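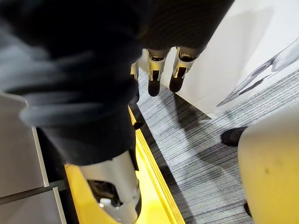 Yellow trim between carpet and smooth gray panels, with a raised outer lip and a flatter inner channel.

The Case for a Visible Edge

Floor transitions get decided last. On most fit-outs I have worked on, the carpet is chosen in the first month, the hard surface in the second, and the strip between them on the morning it has to be ordered. The usual choice is whatever comes closest to the carpet color. I think this is a mistake, and I would like to see bright trim specified as the default wherever soft flooring stops against a hard, pale surface.

The argument for matched trim is that it disappears. Farzana Siddiqui, who drew up the finishes schedule for our Dolness office, put it to me that a floor should read as one plane and that a bright line chops it up. As a statement about appearance I accept that. But a carpet edge is a change in height, in friction and in cleaning method, and a line that hides all three makes the room look calmer than it is to walk through.

Yellow does the job better than the alternatives. White trim gets lost beside light gray panels, particularly where the panel seams are also edged in white. Black trim is easily taken for a shadow or a gap. Yellow is seldom confused with either, and it stays legible when the lights are turned down for a presentation.

Profile matters as much as color. I prefer a raised outer lip with a flat channel inside it. The lip gives the edge a definite boundary that a foot or a wheel can register, and the flat part gives the eye enough width to see the color from standing height. A plain half-round bar, which Ledesma supplied to us for years, shows only a thin highlight along its crown. At Dolness we replaced 40 meters of it, and I do not miss it.

There are costs. A channel collects things: staples, crumbs, the small dark bits that come off chair casters. The cleaning contractor at Piltov objected to ours in November on those grounds and was right to. A vacuum with a standard floor head passes over the channel without clearing it, and a crevice tool adds 14 minutes to the round. Yellow also shows scuffs sooner than gray. I count that as a benefit -- a marked strip is a strip somebody will inspect -- but I understand why a building manager would not.

Price is the weaker objection. On the Amar job the colored profile added $479 to the flooring line, spread over 51 lengths. The carpet tile we threw away as offcuts cost more.

Brisa Gallegos has suggested a compromise: bright trim on routes people walk, matched trim along walls and fixed panels. I would resist it. Furniture moves, and a wall edge in one layout is a walkway in the next. Changing the trim later means lifting the carpet border, and in my experience that work gets deferred until the next full refit. Put the same strip down everywhere the first time, and order spare lengths from the same batch.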